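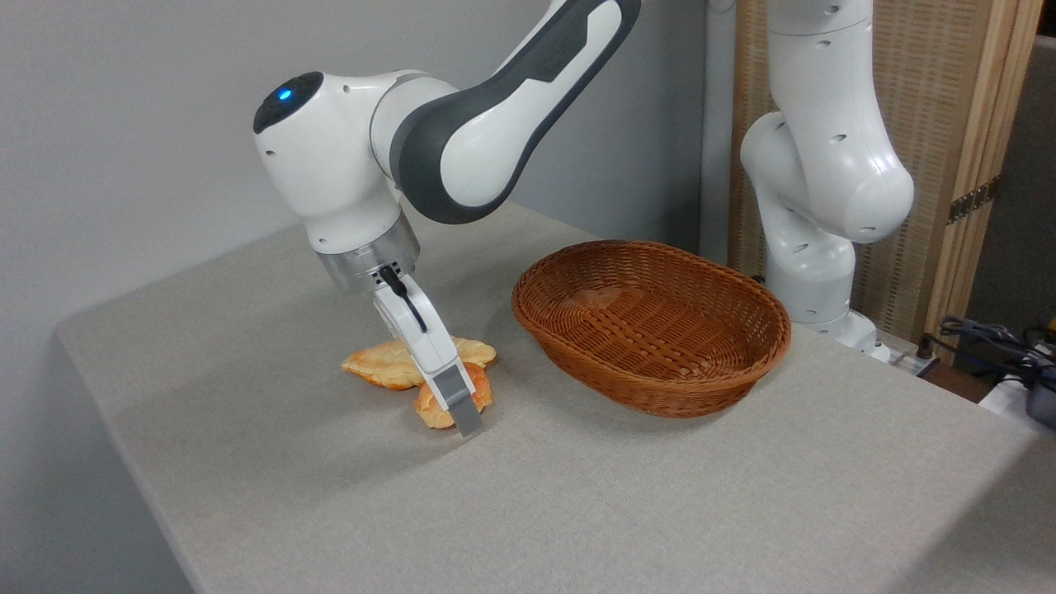
A white robot arm sets its grey fingertip pads to a piece of bread next to a wicker basket, with a second arm behind.

Zallcombe Publishes Upkeep Schedule for Two-Arm Bread Cell, Drops "Low Maintenance" From Its Own Materials

ZALLCOMBE, February – Zallcombe, which sets up and services small robot cells for bakeries and food halls, today released the full upkeep schedule for its two-arm bread cell, along with the service log behind it. The company is also withdrawing the phrase "low maintenance" from its brochures. After going through the log, it could not find a reading of the numbers that supported it.

The log covers 740 hours of running time on one cell. Over that period the cell needed 34 unplanned stops that called for a person with a tool in hand. Seven of those involved the arm itself. The rest came from the gripper pads, the table covering and the cables.

"People in this business like to talk about the arm," said Su-chen Fang, who runs service at Zallcombe and wrote the schedule. "The arm is mostly fine. What costs you the morning is a pad with butter on it, or a cloth that has crept a little since yesterday. I have read a lot of announcements about robots that handle food and very few of them mention crumbs."

The cell is a plain one. Two arms share a covered table, and one of them moves bread into a basket. The second arm is fitted so the table can be worked from the other side, though for most of the logged hours it was parked. Fang does not recommend that customers buy a second arm on the strength of anything in the log. "If somebody wants to show me a bakery that needs both, I will go and look at it," she said.

What the schedule asks for

Fingertip pads are wiped at the start of each shift and again at the midday break. They are changed when the face starts to shine or a corner lifts, whichever comes first. The supplier's sheet for the Karaki pads used in the cell gives no figure for work with crusty bread, so Zallcombe no longer quotes one either. Customers are told to keep a spare pair in a closed box beside the cell.

Pad height is checked after every change. A new pad sits slightly proud of an old one, and the difference is enough to turn a light touch on a roll into a dent. The technician lowers the gripper slowly to the bare cloth, notes where the tips make contact, and corrects the stored table height to match. Earlier setup notes left this step to the technician's judgment. It is now required and has to be signed.

The cable that runs down the gripper gets a look and a gentle pull once a week. It should keep a loose loop at the flange with the wrist turned as far as it will go in each direction. A loop that has been taped flat for neatness is to be untaped.

The cloth is pulled smooth, with folds kept away from the pick area where possible. The table covering caused more stops than any other single part in the log. Zallcombe tried a stiffer mat and went back to cloth when bread began to slide on it. The company does not consider the matter settled.

The flange bolts are checked at 1620 hours. No Zallcombe cell has yet reached that mark with its original pads, cable and covering, and the company asks readers to treat the interval as a starting point.

What the schedule leaves out

The document makes no promise about uptime. It also gives no labor savings figure. Zallcombe had used one in the past, supplied with the Clurano planning software, and dropped it when the sums were found to leave out cleaning time. Fang's team spent longer cleaning than it had expected to, and the log records those minutes in a column of their own.

Loose pieces remain a weak point. Whole rolls give the pads two sides to close on. Torn pieces and flat crusts lie low on the table, and the fingertips have to come down almost to the cloth to reach them. Changes to the closing speed have helped with some shapes and made others worse. Sites that handle a lot of broken bread are advised to try a week of it before signing anything.

The schedule replaces the single page of care notes shipped with earlier cells. Owners of those cells, including the ones sold under the Nakemon name, may use it at no charge. The pad and cable steps apply without changes. The table height step calls for the newer control menu, and Zallcombe will load that during the next regular visit.

"I expect to be corrected on parts of this," Fang said. "Please send the log with the complaint. A complaint without a log is very hard to fix."

Copies of the schedule and the service log are available on request from the Zallcombe service desk, open from 8 a.m. The log is supplied as it was kept, including the entries that disagree with each other.

About Zallcombe

Zallcombe installs, adjusts and repairs small robot cells for food businesses. It does not build robot arms.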